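Workshop notebook, September
Nose gear, second attempt

Start 7:40. Coffee machine down again, so this entry should be read with some sympathy.

The nose leg from the Skiriton is back on the bench after failing its drop check, and I spent most of the morning finding out why. For anyone picking this up cold: she's the carrier trainer the museum got as a wing, a fuselage and eleven crates, and the crates were labeled by someone with a sense of humor. The leg came out of the one marked "galley." There is no galley on a two-seat trainer.

Pressure first. Charged the strut with nitrogen and left it overnight. Gauge read 171 last thing and 55 this morning. Soap solution around the gland nut showed nothing. Soap solution around the charging valve produced a very handsome beard of bubbles. Waltraud had told me it was the valve before I started. She has not mentioned it since, which is worse.

Valve out. The core is fine and the seat has a scratch across it that I could catch with a fingernail. Lapped it by hand with fine paste, cleaned, looked, lapped again. Macario thinks we should make a new body out of bar stock. Macario thinks we should make a new everything out of bar stock. I'm giving the old one another chance.

While the leg was down I had a look at the launch bar. The manual (Gunvor's scan, the one with page 30 upside down) shows two shims on the pivot. Ours has three, the third being a piece of something softer, hand cut, with a neat little number scribed on it that matches nothing in the parts book. I assume a deck crew in a hurry. Bagged it and tagged it. It goes in the display case if Anneliese wants it, and in my drawer if she doesn't.

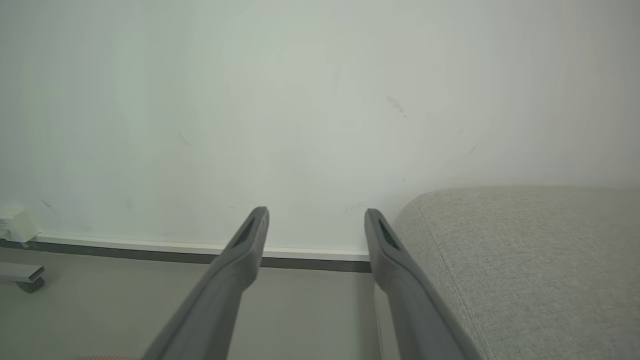 Photo: Delali Acheampong

Arrested landings were hard on these legs, even though the main gear got all the sympathy. Hook catches, nose comes down like a dropped piano, and the strut is expected to soak it up and be ready for the catapult an hour later. It shows in the lower bearing. The front face is polished bright and the back still has its machining marks. I measured it anyway, top, middle and bottom, and it's inside the limits, though not by anything you'd brag about. Left it alone.

Seals: the Haberkorn set arrived, and the big O-ring is right, the backup rings are right, and the scraper is for some other aircraft, or possibly a tractor. Emailed them. Fitted the old scraper for the test only. DO NOT fly the leg like this. Yes, I know the aircraft has no engine. Write it on the tag all the same.

11:15. Reassembled with fresh fluid. Bled it twice. The second bleed went down my sleeve.

Argued over lunch about the paint. Gunvor wants the gear bay gloss white, as delivered. Anneliese wants it as it looked at the end of the last cruise, meaning white under gray under hydraulic fluid. I suggested we paint it gloss white and let my strut take care of the rest. This was received coolly.

Charged again at 2:20. Gauge steady at 171 after an hour, no beard. Won't believe it until morning.

Still open:
Scraper ring, waiting on Haberkorn.
Torque on the gland nut. The book gives two different values on facing pages. Ask Gunvor which one she trusts.
Jack pad is still on loan to the Bruria team. Over a month now. Delali to ask nicely, then me.
Futis brake line fittings: wrong thread, send back.
Steering collar needs a proper clean before anyone photographs it.

Left the strut upright in the stand with the gauge on. Please don't lean on it, Macario.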